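Budgeting the second bench, part two: what goes on the sheet besides the arms

In May I posted the short version of our equipment request for next year and got a number of messages asking for the line items. I can't publish the whole sheet, but I can go through how it was built and which lines moved between the first draft and the third.

The request covers one more two-arm bench, built to the same plan as the one we have. I looked at changing the layout and decided against it. Two benches that take the same spares, the same mounting plates and the same calibration routine are cheaper to own than two that differ, even if the newer design is better on paper.

The arms are the easy part. Kandov quotes them as a pair with grippers, and the quote is good for a fixed period, so that line is a copy and paste. Everything else has to be worked out. The first draft had the arms, the frame, the table, one computer and a lump sum called "misc." The lump sum was where all the trouble was.

The misc line, broken out, comes to this: cables and strain relief, spare gripper fingers, clamps, network gear, power distribution, floor mats, bins, and the objects the arms handle. The last item is cheap per piece and easy to forget. We go through household plastic goods steadily, and a task set needs variety in shape and color or it is not worth running.

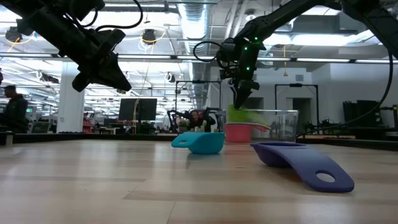

Anneli Leinonen disagreed with this when she read the draft. Her view was that objects and bins should not be in a capital request at all, and that putting a $134 line next to the price of a robot arm invites a reviewer to start cutting at the bottom of the page and work up. She would move every consumable into the operating budget and leave the capital sheet with five lines.

I took half of that. Objects and bins went to operating. Gripper fingers stayed in capital for the first set, because the bench cannot be accepted without a full set of spares on the shelf. After the first set they are operating too.

The frame is the line that changed most. Drarkora sells a finished frame, squared and drilled, with the arm plates already fitted. Hakala sells cut extrusion and a bag of brackets. The price gap is $2719, and the first draft took the cheaper option without comment. What that leaves out is assembly time, and then the time spent finding out that one side sits lower than the other. If the arm bases are not parallel, the error shows up in calibration, and it takes a while to trace it back to a bracket. I costed the labor at our internal rate and the gap closed to $439. At that size I would pay it. The third draft has the finished frame.

There is also the question of floor space. The bench footprint on the drawing is the table plus the frame. The real footprint includes the braces, the cable runs and somewhere to put the computer within reach of the operator. I now measure from the outermost point of anything a person could trip on, and add a walkway.

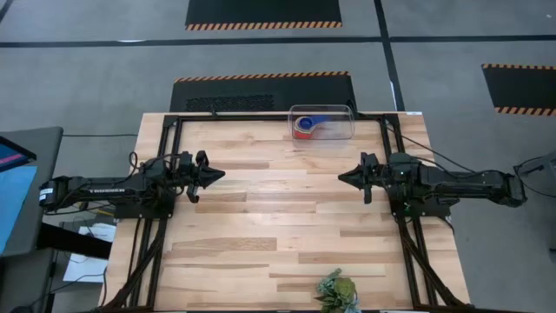 The bench layout, with an arm on each side and the near corners braced.

Cabling deserves its own line. I set the budget by length per arm and then add a full spare set — connectors fail before anything else we own, and waiting on a reorder stops both arms. Fleststead has the longest lead time of our suppliers, so their order goes in first, before the arms are even confirmed. The cost of holding cables we do not need yet is small.

Cameras are quoted separately from arms, and the mounts are quoted separately from the cameras. Check this. On the first draft I had the cameras and no mounts. We can print mounts, but then printer time and filament need to appear somewhere, and they did not.

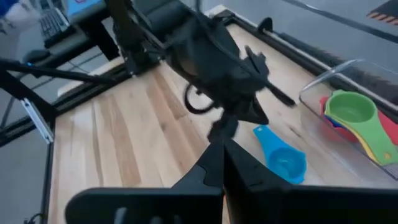 For utilization I assumed 80 percent of scheduled hours. Reviewers like to see a higher figure, but resets, swaps of task objects and recalibration all come out of the same day, and a plan that assumes otherwise will be short by the end of the first quarter. The payback table uses the same number. If you change it in one place, change it in both; the second draft went out with two different values and I had to withdraw it.

Still open: whether the service contract starts at delivery or at acceptance, and whether the new computer can share the existing storage. Kandov has the first question. I have the second.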